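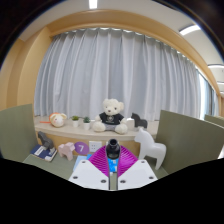 Hand-held two-finger gripper with ribbed magenta pads at a partitioned desk.

Tesis Rules

The Tesis Rules are a set of good-practice guidelines for recording manipulation data with hand-held grippers. They were drafted by Reiko Hirose and Noboru Kawaguchi and first circulated in May as a short text file. The rules have no legal force and no standards body has adopted them. Supporters call them a standard anyway, a label that critics have disputed from the start.

Content

The rules cover three areas: the workspace, the tool and the log. A workspace must carry a fixed number or letter that can be read from the operator's position. Objects that are not part of the task may stay on the desk, but they must be listed. Finger pads are to be checked for wear before each session, and screws on the finger mounts tightened by hand. Each log must name the operator and state whether a failed attempt was kept or thrown out.

The section on clutter is the longest. It asks for "ordinary disorder," meaning household or office items at mixed heights and distances, and warns against arranging them by size or color. How an operator is supposed to arrange things without arranging them is left open. Stacked books, figurines and potted plants are all permitted. Liquids are not.

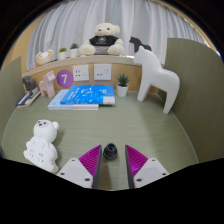 Pad wear is handled less carefully. The rules say that ribbed pads should be replaced "when grip is reduced" but give no test for this, so two operators may follow the text faithfully and change their pads at very different times. A later note suggests 1,000 grasps as a limit. It cites no measurements.

Evidence

The main support for the rules comes from a trial run by Grimmont, which compared 2,744 recordings made before and after the rules were introduced. Of these, 617 were rejected on review, most of them from the earlier period. Britta Hagedorn pointed out that the reviewers knew which recordings were which, and that the operators had gained months of practice in the meantime. Grimmont has not repeated the trial with blind review.

A smaller study at Sarum used 916 recordings and found no clear difference between sites that followed the rules and sites that did not. Hirose replied that the Sarum sites had skipped the logging section. Kazue Oda, who led the study, said that two had done so and that leaving them out did not change the result.

Compliance

Sites declare their own compliance. There is no inspection, and a site that stops following the rules is not required to say so. Gourlay lists itself as compliant while using its own log format, which has no field for failed attempts. Tomoyo Hosoda has proposed spot checks by outside reviewers. The current version, dated 2nd September, mentions the proposal in a footnote and leaves self-declaration in place.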